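Plamo hand grippers, set of two: good, with small problems

I bought this set to show our robot arm its tasks by hand. The price was 387 euros. In 11 days I recorded 285 demonstrations, and the fingers still close evenly. 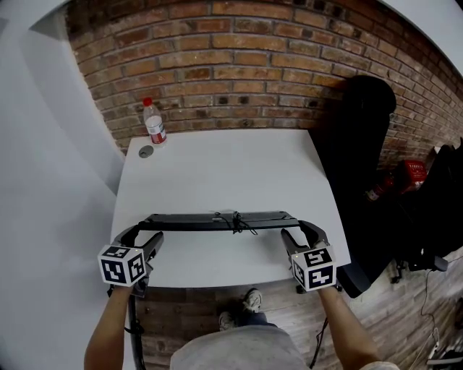

Long objects need both hands to move at the same speed, and for this the light weight helps a lot. After one hour my wrists were tired, but without pain. The manual is poor, only 8 pages, and calibration is explained too shortly. I would buy the set again.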